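Tote bags, tubs and small boxes: your questions answered

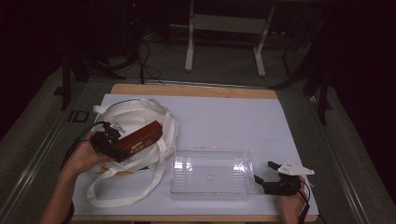
I get asked the same things over and over about how I sort out my bags, so I've put the answers in one place. I run a little swap shelf in Trelloscombe, which means bags come in and go out all week and I've become a bit obsessed with what's lurking in them. I do all my sorting on a big sheet of pale paper, and a white canvas tote with a brown box and a clear plastic tub is a pretty typical load for me!

Why put paper on the table?
Crumbs, mostly. You wouldn't believe what falls out of a tote (well, you would if you own one). When I'm done I fold the sheet in and tip the lot into the bin. I buy mine on a roll from Gromel and one sheet does me 2 or 3 sessions.

Do I have to empty the bag completely?
Yes please. Small things love to hide in the bottom seam - I once found a front door key that had been missing since February. Turn it inside out and give it a shake.

What are the clear tubs for?
Anything smaller than a matchbox. Hair grips, coins, odd buttons. I like them shallow so I can see everything without rummaging. Old fruit punnets are fine if you wash them first.

Can I wash a canvas tote?
I do mine at 30, inside out, with the straps tied in a loose knot so they don't wrap themselves round everything else. It might shrink a touch. Mine have all survived so far, apart from one with a Barta print on it that went a very sad grey.

Boxes: in the bag first or last?
First, and flat on the bottom, if the bag's going to be carried. Soft things go round the sides. If it's only going on a shelf I pop the box on top so I can read the label.

How many totes is too many?
I had 16 at one point, all hanging off the same hook in the hall. Then the hook came off the wall. I keep six now and the rest go on the swap shelf.

Do you take damaged bags?
If it's just a strap coming loose, yes, I'll stitch it. Holes in the bottom, no, sorry - those are better cut up for dusters.

Where do I drop things off?
The green crate by the side gate on Trarka Lane, any time before 2 in the afternoon. Please don't leave anything out in the rain.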